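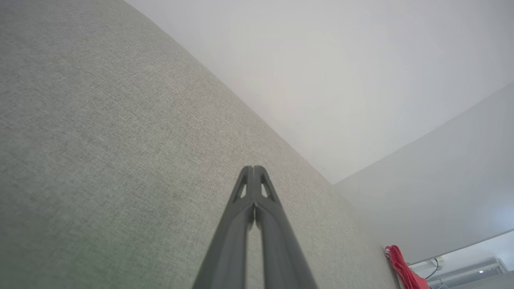

Couch fabric in a small corner room: light gray-beige weave, keep or cover?

Forum > Living Rooms and Dens > Upholstery and Fabric

pepperbarn
Original poster

Hello everybody, long-time reader, and I finally have something to ask! We've been redoing the den since February (slowly, it's a small room and we both work) and the walls are done at last, plain white all over, including the corner that used to be a mustard color I won't defend. The couch went back in there, and now I can't stop looking at the fabric. It's a light gray-beige with a fine weave, sort of linen-looking, with tiny darker gray specks and a hint of green in it if you get close. I picked it from a swatch the size of a playing card at Homberg, and I loved it on the swatch.

Against the white I keep changing my mind. In the morning I think it's soft and lovely, and by 4 in the afternoon I think the whole corner looks like oatmeal. My sister-in-law says slipcover. My husband says leave it alone and hang a picture. I'd love to hear from people who have lived with a fabric like this next to bare white walls, and also how it holds up, as we have a dog who considers the back of the couch his personal lookout.

tallgrass_51

Oh, I like it! I had a chair in something very close to that for years, and the specks are your best friend. A flat solid beige shows every single thing that lands on it, and a mottled one just kind of absorbs daily life. I'd give it a few months before spending money on a slipcover. You've been staring at that corner through a whole painting project, and you're probably tired of it the way you get tired of a song.

Also, pull the green out. A sage or olive pillow, even a dark green throw, and suddenly those little hints in the weave look like you planned them.

Morelli_fan

I'm going to disagree a little, kindly I hope. I don't think the couch is the trouble, I think it's the white. A pale fabric with some warmth in it wants a wall with some warmth in it too. We had a bright white in our front room and our Morelli loveseat looked dingy against it from the day it was delivered. We repainted in a creamier shade, and I've been happy with that loveseat ever since. Paint is so much cheaper than upholstery!

pepperbarn
Original poster

Morelli_fan, you may be right, but if I tell my husband we're repainting the den I'll be living in it by myself. In the photo the wall reads a bit warmer in the middle and grayer up toward the top, so I wonder if part of it is just the light in that corner.

tallgrass_51, ordering green pillows as we speak.

knotty_pines

Light is most of it in a corner. One wall catches it and the other one goes gray on you, same can of paint and all, and then the couch gets compared to two different whites at once. Try a lamp with a warm bulb back there before you do anything else, and leave it on through the afternoon when you say it bothers you.

I'm with your husband on hanging something, too. That's a lot of plain wall. It doesn't have to be a big picture. We have an old quilt square in a frame over ours and it does the job nicely.

Tirkutex4ever

Coming at this from the practical end, as I sewed cushions out of my basement for a long while and have handled more oatmeal fabric than I care to remember. Before anybody tells you how it'll wear, find out what it is. Linen-looking can be linen, or a polyester made to look like it, or a blend, and you can't tell from a photo. Look for a tag under the seat cushions or on the underside. If it's one of the Tirkutex polyester weaves, it will outlast the dog. If it's real linen, I'd put a washable throw along the back where he sits and be a little careful with water.

And vacuum along the grain with the soft brush, once a week if he sheds. Dog hair works its way into a fine weave and then you're out there with tweezers.

Morelli_fan

Agree on the tag! I'd add that a throw along the back will change the color balance in that corner too, so pick one you like looking at.

sundaybiscuit

Am I the only one on team slipcover? I had one made for 200 dollars by a woman two towns over, in a plain blue cotton, and I can throw it in the wash whenever I please. With a dog I wouldn't think twice. The original fabric stays nice underneath, and if you miss it you just take the cover off for company.

knotty_pines

sundaybiscuit, that's a great price, but I've never had a slipcover that stayed put with a dog jumping up on it. Mine spent its whole life being tucked back in.

sundaybiscuit

Foam tubes pushed down in the creases! But yes, I'll admit there is tucking.

pepperbarn
Original poster

Thank you all so much, this is the nicest corner of the internet. I found the tag (flashlight, stomach, floor) and it says polyester and linen, more of the first than the second, so I'm feeling better about the lookout situation. The lamp from the bedroom is in there now with a warm bulb and I do think it helps, though my husband claims he can't see any difference. Slipcover is on hold, repainting is very much on hold. Does anybody have a favorite shop for throws in a dark green? Baltinden had one I liked, but it's listed as dry clean only.

tallgrass_51

Skip the dry clean one, you'll hate it by summer. Look for a cotton waffle weave, and bring one of your arm covers along to the store if you have a set, so you can match the green in daylight.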